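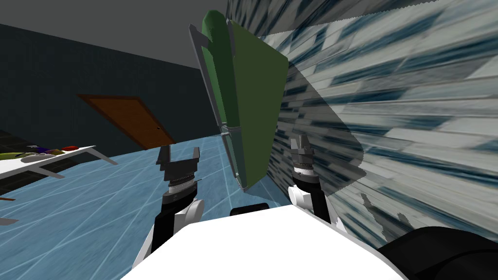
green fridge, blue and white brick

Thread: Garage door spring went, replace just the one or both?

yvette_l
Hi all, long time reader, first real post. One of the two torsion springs over my garage door snapped last night with a bang that had me out in the driveway in my socks looking for a car crash. The door is a double, insulated steel, came with the house. The opener hums and lifts it a hand's width and then gives up.

Called two places. First guy says he'll replace the broken spring for $322 and be done in an hour. Second place (Drotside, if anyone around here has used them) wants $797 for both springs, new cables, new rollers and a tune-up. That's a big gap! Is the second quote padding or is the first one cutting corners? I park inside and my freezer is in there too, so I'd like this sorted fast.

Yvette

hinge_and_bracket
Both springs. They went in on the same day and they've done the same number of trips up and down. I did one on my last house to save money and the other let go before the next winter, so I paid for two service calls.

Also please stop pressing the opener button. You can strip the gear in the opener trying to lift a door that heavy.

J. Mulder
Going to disagree a little with hinge. Both springs, yes, fine. But rollers and cables? Did they tell you what's wrong with the old ones? If the cables aren't frayed down by the bottom bracket and the rollers turn without wobbling, leave them alone. I hung doors for a living for a good while and the "while we're up there" package is where the money gets made. Ask for a price on two springs and labor, nothing else. If they won't split the quote up, call somebody else.

Jasper

marsh_road_siv
I used Drotside in October for a bottom seal and a bent track. Showed up when they said, cleaned up after themselves, price was what they quoted. Not cheap. I'd use them again, though I can't say anything about their springs.

yvette_l
Thanks everybody. Opener is unplugged now, hinge, sorry opener. Jasper, I called them back and asked like you said. The woman on the phone was nice about it and said the cables go in with every spring job as standard and the rollers are optional. She's emailing a new number. Meanwhile my brother-in-law says he can do the whole thing himself with springs he orders online and a pair of steel rods. Thoughts??

hinge_and_bracket
No. Tell him thank you and give him a beer.

ineke_h
Well, I've done mine, twice. It isn't magic. You measure the wire, the inside diameter and the length, order the same thing, use proper winding bars (NOT screwdrivers), clamp the door down and keep your face out of line with the cone. Took me an afternoon the first time. People talk about it like it's defusing a bomb.

J. Mulder
Ineke, I believe you, and I've also driven a coworker to the ER with a broken wrist, and he'd wound more springs than anybody on this board. The guy asking here is a brother-in-law we've never met. I'd pay.

ineke_h
Fair enough about the brother-in-law. I still say a careful person can do it.

marijke.j
Can I ask about cycle ratings? When ours were done the tech offered a longer-life spring for a bit more and I had no idea what to say. We're in and out 3 times a day at least, with two teenagers probably more.

J. Mulder
Marijke, take the longer-life ones if you plan to stay put. One cycle is one up and one down. At 3 a day you're going over 3,000 every three years, and that's before the teenagers. The heavier springs are longer, so have them check there's room on the shaft.

Yvette, ask about that too while you've got them on the phone.

yvette_l
OK, new quote came in. Two springs, cables, balance check, no rollers, and it's a good chunk lower than the first one, though still more than the one-spring guy. She said the longer-life springs will fit. I'm going with it. They can come tomorrow between 8 and noon.

One more question, can I get the door open by hand tonight to get my car out? There's a red cord hanging off the rail.

hinge_and_bracket
Don't. With one spring gone you've got half that door's weight on your back, and if it slips it comes down hard. Can you get a ride in the morning?

marsh_road_siv
Agree, leave it shut. Ask the tech to show you the red cord once the new springs are on, it's handy in a power cut.

yvette_l
Got a ride with a neighbor. Will post when it's done.

J. Mulder
Have them lift it halfway by hand and let go before you sign anything. It should stay where they leave it.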